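Drukberg milk frother, the small one: six months in

07/11/2019

I've had this since May and I keep getting asked whether it's worth the money, so here are my thoughts in one place. I paid for it myself, before anyone wonders.

A bit of background first. I like a milky coffee in the morning and I'm too mean to buy one on the way to work. I had one of those battery whisk things for years, the kind that lives in the cutlery drawer and gets its wire bent by the potato masher, and it was fine until it wasn't. I looked at the jug frothers in Brinley and the choice came down to this Drukberg and the Sesa, which is taller and has a see-through lid. The Sesa was 20 pounds dearer and I couldn't see what the extra was for (the lid, I suppose?), so Drukberg it was.

The jug is smaller than I'd pictured. It says 200 ml on the inside line and I believe it, which is plenty for one big coffee or two little ones if you're not greedy. Go over the line and it comes up out of the spout, and then you've got milk in the base and a smell by the weekend. I've done this twice. I do blame the line a bit, as it's only a faint ridge and you can't see it at all once there's milk in there!

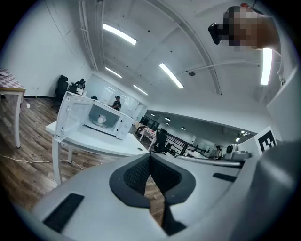 Froth is what you buy one of these for, and the froth is lovely. With ordinary semi-skimmed you get a thick, soft layer that sits up on the coffee and is still there when you reach the bottom. Whole milk goes creamier and a bit flatter, and I prefer that one on a Sunday. What it doesn't do is get things properly hot. The milk comes out warm, fine for drinking straight off, but if you're a slow drinker like me you'll be wanting more. My fix is to warm the mug first, and a small white one on the glass turntable with a splash of water in it does the job nicely, then I tip the water away and pour. It's an extra step, and I did grumble about it for the first week or so, but now I do it half asleep.

Oat milk is hit and miss. The barista sort froths up nearly as well as dairy, while the cheap carton from the corner shop just goes round and round looking sorry for itself. Almond was worse. I tried coconut once for a friend and we both pretended it was nice.

It's not silent either. There's a hum to begin with and then a sort of rattle near the end, and if your kitchen shares a wall with somebody's bedroom you might want to think about that. Mine takes a couple of minutes from pressing the button to the click, by which time the coffee's ready anyway, so I've never minded the wait.

Cleaning, then. You can't put the jug in the dishwasher and you can't dunk it, so you rinse it under the tap while keeping the bottom dry, and that's fiddly. Do it straight away and it's a ten second job. Leave it until you get home and there's a skin baked on that needs a soft brush and some bad language. The little whisk pulls off with a tug (magnet) and I live in fear of it going down the plughole. Spares are sold under part number 712 and come in a pack with a new lid seal, but the postage is daft for something that weighs nothing.

I should mention the hot chocolate setting. The booklet says to add the powder once the milk is moving, and it's right, do it first and you get a brown crust underneath the whisk. I've been using the Pan drinking chocolate, the dark one, and three heaped teaspoons is about right for me. It's so good that I've more or less stopped making it in a saucepan.

Would I buy it again? Yes, though I'd wait for a sale, as I've since seen it at 25 per cent off and was quite cross about it. If you want scalding milk or you're making drinks for a houseful, get something bigger. For one person who likes froth it's a good little thing, and mine is still going strong apart from a scratch on the handle.

Four stars. It'd be five if they'd paint that line a colour.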